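Dedstead bench help > Tickets > Handheld grippers > Drawer tasks
Status: Resolved, kept open for comments
Subject: Drawer episodes getting kicked back by the checker

Hi all! Writing this one up properly because I went in circles on it for most of July and I'd love to save the next person the trouble.

We collect drawer and door tasks with the two-handed grippers, and the Perkham checker (the one that runs after upload) started rejecting my open/close episodes. 17 out of one batch, all with the same message: "tracking confidence low, left." The right hand was fine every single time, which made me pretty sure I had a bad unit on the left.

First thing I tried was swapping the left gripper for the spare. Same message. Then I wiped down the marker cubes, checked the lights were green on both before each take, and redid the Dimar calibration from scratch (page 3 of the setup sheet, the long version). It got a little better for maybe an hour and then went right back to failing. Grr.

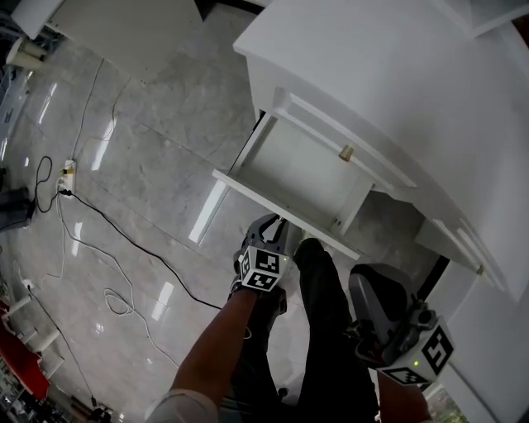 So I finally sat down and read our own collection rules from top to bottom, which I hadn't done since I started – guilty. Rule 2 says the cube has to face up and out for the whole contact phase, and "contact phase" includes the push. I'd been rolling my wrist over on every close without noticing. On the open it doesn't matter much, but on the close my arm was covering half the cube right when the fingers touched the drawer.

Fixed my wrist, reran it, and the rejects dropped to 3. Those last ones were a different problem: I was going too fast. The rule sheet wants at least 600 milliseconds of holding still after the drawer stops, and I was letting go the moment it hit. Now I say "one Mississippi" in my head and it passes.

A few other things from the sheet I'd been skipping, so I'm putting them here for myself as much as anyone:

Cables stay out of the walking path, even for a short take.
Push with closed fingers, low on the drawer front, never on the knob.
If a take goes wrong, mark it failed and keep it. Don't trim it.

One question still open. The Sasaki sheet lets you retry up to 2 times inside the same episode, and ours says no retries at all. Which one wins for shared batches? I've been following ours – happy to switch if somebody tells me to.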